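Writing from Life, handout for session 4
Tutor: Mared Gittins

Topic: the first draft, and how to finish it

Please read this before we meet. Bring one page of your own, up to 44 lines, typed or by hand.

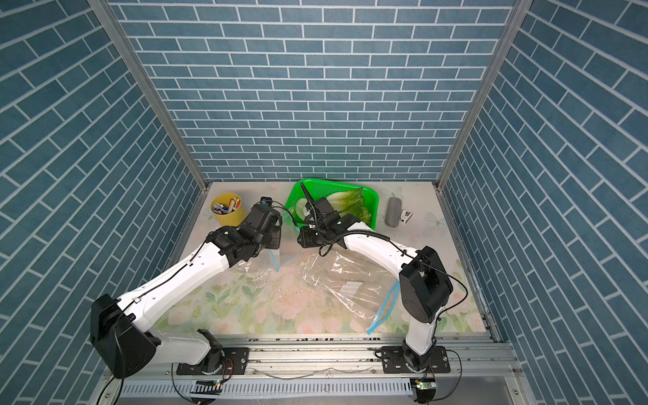
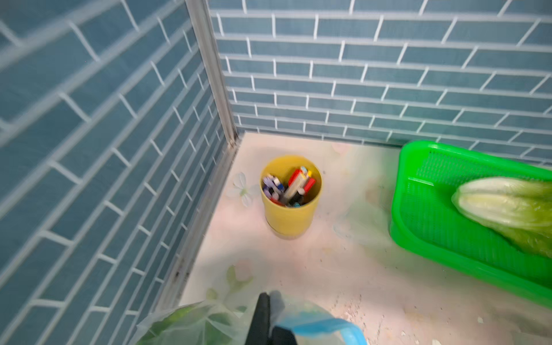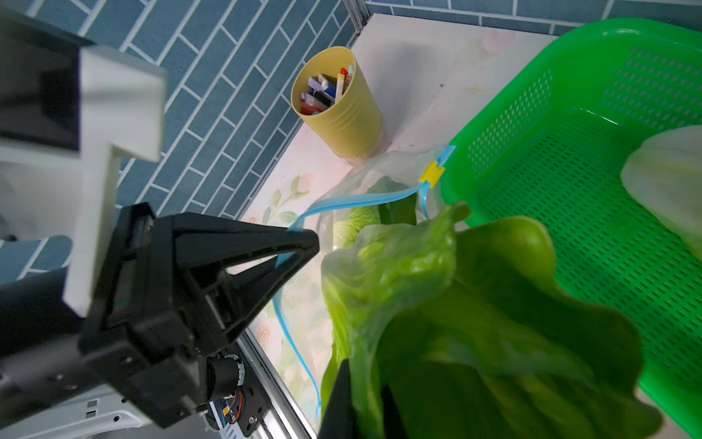
Benjie Buenaventura objected last time that a memoir cannot have a first draft, as the facts are already decided. I have thought about it during the week. The facts are decided, yes, but the order is still open, and also what we leave out.

Some points for discussion:

1. Starting age. Many of you begin with birth. Try to begin at 16, or at any age where you remember a voice clearly.

2. Length. Write 1000 words without correcting. Then put it away until the next session.

3. Reading aloud. Mark each place where your tongue stops. Usually the sentence there has two jobs.

4. Other people. If you write about a living relative, change the name in the draft already. It is difficult to do it later.

Exercise: describe a book you did not finish as a child. Write 100 words and do not use the word "boring".

Khrystyna Hutsuliak will read first in the next session, then Ross Skinner. Copies for the group, please, single-sided.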